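Home | Recipes | Table & Kitchen | Tidying | Contact

Laying out the table before a salad lunch

Quick one today, got people coming. This is how I set up the long table so I'm not running back and forth to the cupboards. Learned most of it from Lăcrămioara Rusu when we shared the kitchen in Durkley, she was far stricter than me.

You want:
- one long table, wiped down
- a deep bowl
- two plates
- a small box for bits and bobs
- a shallow tray
- bottles, whatever you dress things with
- a clean cloth

Step 1. Clear it all off. Everything. Post, keys, the lot. Wipe, then dry with an old tea towel.

Step 2. Tray goes down first, towards the back. It takes up the most room so no good leaving it till last. Mine is 40 cm across and only just fits the shelf in the Orkcombe house.

Step 3. Small box at one end. Little things live in there, pegs, clips, spoons for the kids. Don't overfill or you'll be fishing about for ages.

Step 4. Bottles. Tall ones near the box, short ones by the bowl. Lids on tight, check them twice. I lost 305 ml of good oil in September and the floor was slippy for days.

Step 5. Bowl and plates. Bowl near where you'll stand, plates close in front so you can lift stuff straight across. Veg can sit in the bowl whole untill you're ready to chop. Patterned plate out for scraps or odds and ends, plain one for serving. Keep the serving spoon for the bowl, don't go using it for the jars.

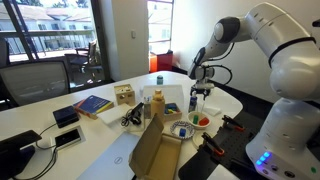 Step 6. Jars at the back. Teal one stays up the far end, out of the way of elbows. Nothing tall in front of it if you can help it.

Step 7. Chop, dress, toss. Dressing last, just before they sit down. Leftover bottles back in the cupboard, tray washed by hand, cloth in teh wash.

Bread recipe to follow when I get a minute.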